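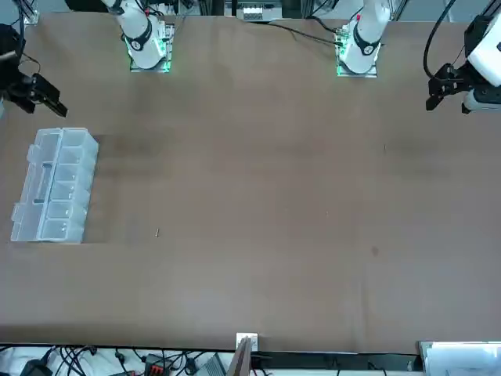
Automation > Good Practice > Interviews

We use cookies to remember your settings and count visits. Accept | Manage choices

December, by the Bench Notes staff

When I called the safety lead at Tirnier one Monday, she was halfway through rewriting a sheet of paper. It was the two-arm bench rules, a single page that hangs beside every station in the Perkby workshop, and she had already crossed out a third of it.

"I keep making it shorter," she told me, laughing. "The first one ran to eleven pages and people were very polite about it, and then they went and did whatever they'd always done."

She came to the job from a packing plant in Bowen, where the machines were big and fenced in and everyone understood the yellow line on the floor. Small arms on a tabletop are a different sort of animal, she says, and people get friendly with them awfully fast. They lean in to pick up a dropped screw. They set down a coffee (she has strong feelings about coffee). So the first rule on the sheet is about hands, and it says that nobody reaches over the table until the operator has called a stop out loud and heard somebody answer.

"The answering is the part I fought for," she said. "You can say 'stopped' to an empty room all day long."

The second rule deals with names. Left and right always belong to the robot, never to the person standing across from it, and she wants that used in speech, in the log and on the cable tags. Before they settled it, she remembers a whole afternoon lost to two good technicians checking opposite arms and each reporting that everything was fine.

Then comes clearing the surface. Between tasks the table is supposed to go back to whatever the task card lists, down to the last pin, and the log gets a line if something was found that shouldn't have been there. Perkby has 2,679 lines in that log now, and she reads them on the train. Of those, 363 concern small hardware left behind. I asked if that was embarrassing, and she sounded almost offended.

"Oh no, I love those! Somebody looked, and then somebody bothered to write it down. I worry about the weeks with nothing in them."

Cables took up a good part of our talk. Her rule is that each arm is driven slowly through its full reach before a shift, with a person watching the cable the whole way, and any that pulls tight is rerouted before work starts. The Wamau site, which opened later, asked to do this weekly. She said no, then went out there for a few days, and still said no, though she did agree to trim the form that goes with it. Over 400 people have been through her half-day course across both sites, and the cable walk is the piece they grumble about most.

The new sheet should be up by spring. She is still arguing with herself over the wording on lights, as the old version told people what each color meant and she would like them to check the controller screen instead. She read me two drafts of that sentence over the phone and asked which I preferred. I picked the second, and she said she'd been leaning toward the first.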